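27th March

Second coffee and it's not even nine, but I want to get this down before the trial runs out and I forget what I liked and what made me want to throw the laptop in the yard. So — Grirnus. That's the practice kitchen, the software one, where you get an arm and a counter full of stuff and you write your little routines and watch them go before you ever let them near real dishes. Sewwandi Talukder has been on at me about it since the start of March and I finally gave in and signed up for the trial, and now I have until tonight to decide if I'm paying for the year.

The install was painful. It pulled down 3,644 files (I know because it tells you, one at a time, in a tiny gray window you can't make any bigger) and then it stopped dead and wanted a login I'd never been given. Wrote to support, went and did laundry, came back, there was the login. Fine. I was grumpy, but fine. I'd take that over Jivirar, which I had for a whole winter and which never once let me save a layout without crashing.

Anyway, once it's up it's so much fun! I didn't expect to like it this much. You pick a kitchen, you pick an arm, you drag things onto the counter and off you go. The one I keep going back to has the dark marble, and I have spent a silly amount of time just swinging the view around and looking at the veins in it. The arm is one of those smooth white ones with the rounded links, all shiny, and the way the light sits on it is really lovely.

Today I did nothing but the pot. Grip it, lift it a bit, put it down someplace else. Sounds like nothing, right? I ran it 34 times before breakfast with small changes, and I could probably have gone on till lunch if the cat hadn't wanted feeding.
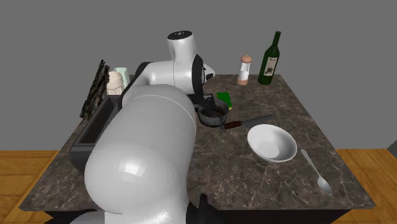 What I like is being able to stop it dead whenever I want and look in from any side. With the real arm at the shop you get your one look, from wherever you happen to be standing, and by the time you've walked to the other side it's all over. In Grirnus I can pause with the fingers closed on the pot and creep in close and see how near the wrist comes to everything else. I moved my approach angle twice this morning from doing that, and I don't think I'd have caught it any other way.

The clutter is good too. I'd been practicing on a bare counter like a coward, and Sewwandi said put some things out, people have things out, so I did. A sponge, a knife, a bowl, a wine bottle, mugs over by the sink. It makes me plan the route properly. I'm a bit nervous of the bottle, being so tall, and I keep giving it a much wider berth than it needs.

Stuff I don't like, so I can read this back tonight and be fair. The menus are a mess. There are two different things called "Scene" and they do different jobs. The manual is 1,266 pages and I swear half of it is about licensing. The undo only goes back 2 steps, and I make a lot more than two mistakes in a row, thank you. And I can't get my weights right — you type in how heavy a thing is and hope, and my first pot went up like it was made of paper. I got the kitchen scale out and weighed my own saucepan in the end and typed that in, which felt more sensible.

Then there's the price. The Clulturska bundle has Grirnus in it plus the thing for drawing your own cupboards, and it costs more than I want to spend, and I don't need cupboards. But the plain one doesn't come with the extra grippers and I do want those. Sewwandi says she'd go halves on the bundle if I let her use it in the evenings. I said I'd think about it. (I've thought about it. Yes. I just haven't told her, she'll be unbearable.)

Need to ask Amarasinghe if their arm at the shop will even take the routines straight across or if I'll have to rewrite them all. The sales page says it does, but it also says the install takes a few minutes, so.

Bowl next, I think, and then maybe the spoon, which scares me more. Spoons are so flat! Must call Mom back, and we're out of cat food.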